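The Grip That Would Not Let Go

A fault in a waste-sorting cell at Zisimwood went unnoticed for most of January, and the log files explain why. Every cycle was recorded as complete. The arm moved to the bin, the gripper was told to open, the controller wrote a success flag, and the next cycle began. The only disagreement came from the floor plan of the task: items marked as discarded kept turning up on the work surface.

The cell is a test bench for picking up drink packaging and dropping it into a lined bin. Its software, a scheduling package called Bistness, decides which item is next and which arm takes it. The grippers were fitted with soft molded fingers, chosen because they bend around a bottle without crushing it.

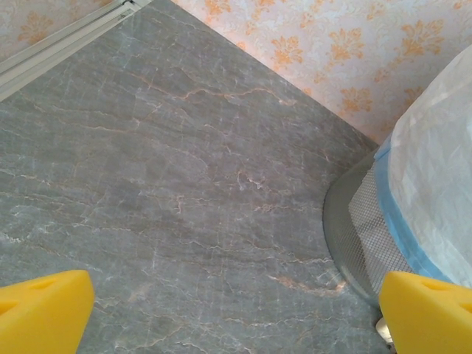 Yellow gripper fingers near the lined mesh wastebasket.

Compliance was the root of the problem. A soft finger deforms under load and recovers slowly. Bistness allowed 200 milliseconds between the open command and the start of the retreat move, a figure carried over from an earlier set of rigid fingers. With a light carton, the material had not fully relaxed when the arm began to back away. The carton traveled with it, then fell somewhere outside the rim.

The liner made matters worse. Thin plastic film clings to whatever brushes against it, and on 6 occasions a finger dragged the bag along on the way out. The joint torque limits were set too high to register the extra pull. On one of those runs the arm kept going until the liner tore, and a technician pressed the stop button.

Engineers at Drilonberg, who maintain the cell, first suspected the wrist encoder. They replaced it and saw no change. They then added a 10-second pause after each drop and compared the item count in the software with what was left on the table. The two figures differed in most sessions.
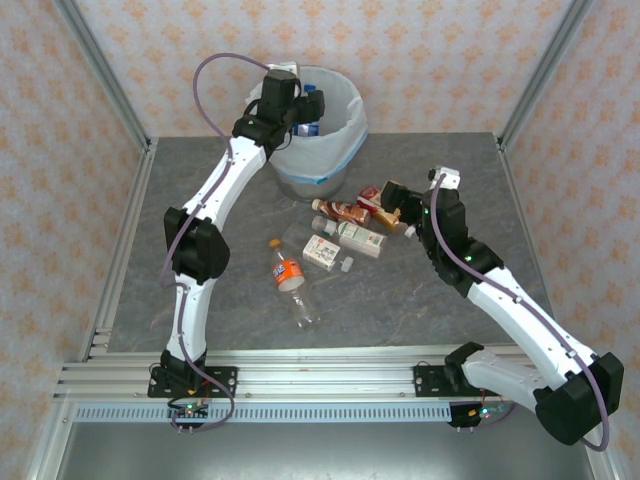

Release is harder to verify than grasp, and most test programs spend far less effort on it. A successful grasp leaves evidence in finger position and motor current. A release leaves an open gripper, which looks the same to the controller wherever the item went. The variety of the load adds to this: a Fanta bottle lying on the bench and a small juice carton beside it differ in weight, stiffness and surface, yet both were assigned the same opening time.

The revised procedure, tested at the Sydorenko site, sets the delay by item class and lowers the torque limit by 20 percent within the bin zone. The success flag is now written only after a second check of the work surface – a change that lengthens each cycle and has been accepted for now. Liner contact still occurs. It now stops the arm.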